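Small Things, Picked Up Gently

How one bench cell at Grandau is kept in working order

The first job of the day at the Grandau workshop takes a soft cloth and a torch. Beathag Tosh wipes the gripper fingers from the base up to the tips, shines the torch along each one and looks for nicks. Then she does the same for the lens of the wrist camera. The arm stays in its parked position until she has signed the sheet.

Tosh has looked after the cell for two winters. It is a single arm on a bench, with a two-finger gripper and a small camera mounted behind it, and it spends its working life picking up wrapped sweets. The project is called Vudo. Its aim is to get one arm to handle small goods in soft packaging well enough for a packing line to trust it.

"Boxes are easy," she says. "A box stays the shape it was when you looked at it."

Sweets are harder. The wrappers crinkle and shine, and the ends stick out further than the part worth gripping. Put them in a clear bowl and the camera has reflections to deal with as well. The bowl work is where most of the stoppages come from, and most of the wear.

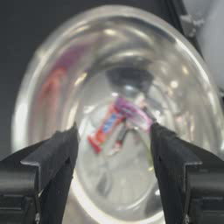 The wrist camera's view into the bowl, with the two black fingers at either side.

The trouble with a bowl is the rim. An arm coming in a little low will catch a fingertip on it, and even a light knock can shift a finger in its mount. After a knock the gripper still opens and closes, so the fault is easy to miss. It shows up later as a sweet that turns in the grip or drops on the way out.

Tosh checks for this with a strip of card. She closes the fingers on it slowly, at a tenth of normal speed, and tugs. If the card swings to one side the tips are not meeting squarely. She loosens the mounting screws, brings the fingers together on a steel gauge block and tightens up again, a little on each side in turn. The job takes ten minutes when the screws are clean. When they are not, it takes as long as it takes.

The fingers come from Bodin, a small machine shop that also supplies the mounting blocks. Tosh changes a pair after 2000 grips, whether they look worn or not. She used to go by eye, and says she was too generous.

Aurélien Arnaud writes the software side and sits at the other end of the room. His part of the upkeep is the camera. Each time the fingers come off he runs a calibration, moving the arm through 70 set positions over a printed target while a program called Stultex works out where the camera sits in relation to the tips. If the answer has moved by more than half a millimetre he runs it again before anybody touches a setting.

Once that is done he goes back to the plainest test they have, one sweet on the flat grey work surface with the gripper open above it. The green and white Hi-Chew is a useful piece for it. The wrapper is long and narrow, so a small error in the angle shows at once, and the green crimped ends are easy to tell from the paler middle.

Arnaud wants 50 clean lifts in a row before he will put the bowl back. In November, after a cable was replaced at the wrist, it took 112 attempts to get there. The new cable was slightly stiff and was pulling the wrist round at one end of its travel. Tosh re-routed it with a longer loop and the fault went away.
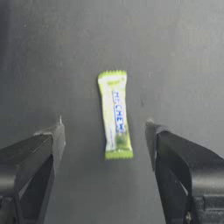 What goes in the log

The cell's log is a paper notebook, kept on a hook by the emergency stop. Every screw that is loosened gets a line in it, with the time and initials. Arnaud copies the entries into a spreadsheet when he remembers.

Tosh would like a second gripper, set up and ready, so that a bad pair of fingers could be swapped in one go and sorted out later at the bench. The money has been asked for. In the meantime she keeps a spare set of screws in a tobacco tin and orders more when she can see the bottom.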